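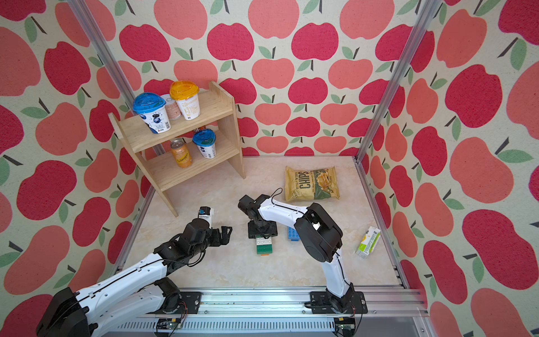 A reader wrote to me in November that I should stop translating my grocery lists in my head and start to write them directly in the new language, mistakes included. She learned Hungarian like this, she said, and her first lists were so bad that she came home with poppy seeds when she wanted pepper.

I have thought about her message for many weeks. When I moved to Dirville I believed that my English was good. I could read a contract, I could write a polite letter to the electric company, and I had watched a large number of movies. Then I went to buy a sponge for the dishes and I did not know if it is a sponge, a scrubber or a pad. I stood in the store for a long time and went home with the wrong one, a very hard one, and it scratched my good pot.

The words of the house are the last ones to come. In school we learned "environment" and "unemployment", but not "drain", "hinge" or "lid". I still need to stop before "lid". In my language we have one word for lid, cover and roof of a car, and we are happy with it.

So in the winter I started to write the lists in English. My rule is that I may not open the dictionary before I am back home. If I don't know the word, I describe the thing. On the first list I wrote "the paper for under the cake" and "small onions which are not onions". The second ones were shallots. The woman at the counter in Szekeres, the little food store behind the post office, understood me at once, and she wrote the word on my receipt. I keep this receipt in my wallet.

After that I began a notebook. I wanted to collect 100 words of the house before summer. I write them with a pencil, each one in a sentence that I really said to somebody. This part is important for me. If I only copy a word from the dictionary, it is gone by the evening, but a word that I said wrong in front of another person stays with me forever. I will never again say "the kitchen is making a smell of me". I wanted to say that I can smell the gas.

I also tried Loleck, the application for the phone with the cards. It is well made and the voice is pleasant, but it wanted to teach me the names of zoo animals for three evenings in a row. Maybe it is good for children, or for people who travel a lot to zoos. I went back to my pencil.

What is still hard are the small words after the verb. Wipe off, wipe up, wipe down, wipe out. I asked a neighbor to explain the difference and she began very sure of herself, then she became quiet, and then she asked her husband. We drank coffee and he did not know it either. I wrote all of them on one page and left space below.

Today I added "ladle", "coaster" and "to fray". Tomorrow I must call Trornent, the company which takes care of our water heater, and I have already prepared on a piece of paper how to say that it makes a noise like a person who walks on gravel. If somebody knows the right verb for this noise, please write it in the comments before nine in the morning.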